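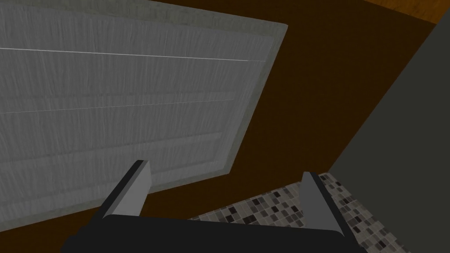

Charred eggplant needs a flame, a pair of tongs and very little else. I make it from May until the eggplants run out, and it goes into a dip, a salad or a bowl of yogurt. You want tongs with plain flat ends. Before you reach for an eggplant, open them the way the two grey fingers are in the picture, well apart with the tips leaning in a little, so the flat sides close on the skin and don't pierce it. Scalloped tongs work too, but the skin gets fragile toward the end and they tend to tear it.

What you need

Two medium eggplants, almost 700 grams together
1 small clove of garlic
Juice of half a lemon
2 tablespoons of olive oil
Salt
A handful of parsley, chopped

Charring

Wash and dry the eggplants. Leave the stems on. Prick each one a few times with a fork.

Turn on the exhaust fan and open a window. Set a burner to medium-high and lay one eggplant right on the grate. If you have two burners free, do both at once.

Leave it alone until the underside is black and starting to flake, then give it a quarter turn. Go on like that until every side is done. Medium eggplants take 15 to 20 minutes. Stand them on their ends for the last minute or so, with the tongs holding them up, because the part near the stem is always the last to soften.

They are ready when they sag in the middle. A tongs' squeeze should meet no resistance. If it still feels springy, keep going.

Put them in a bowl and cover it with a plate for ten minutes.

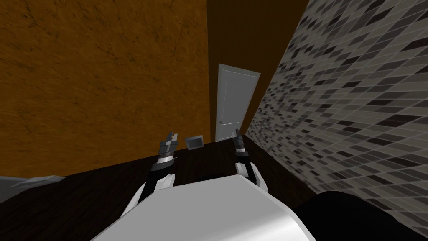 Benvinda Pinheiro wrote to ask if the broiler would do, as her stove is electric. She had tried a 400 degree oven and got soft eggplant with no smoke in it at all.

The broiler is fine. Put the rack about 6 inches below the element, line a pan with foil, and turn the eggplants every time the top side blackens. It takes longer than the burner and the flavor is milder. An outdoor grill is better than either.

Peeling and mixing

Slit each eggplant lengthwise and scoop the flesh into a colander. Pick off the larger bits of black skin. Small flecks can stay. Don't rinse it.

Let it drain for 15 minutes, then chop it by hand on a board. A food processor makes it gluey.

Grate the garlic into the lemon juice with a good pinch of salt and let it sit while you chop. Stir everything together, oil last, and taste for salt. Parsley goes on top.

It keeps three days in the fridge. Take it out half an hour before you eat.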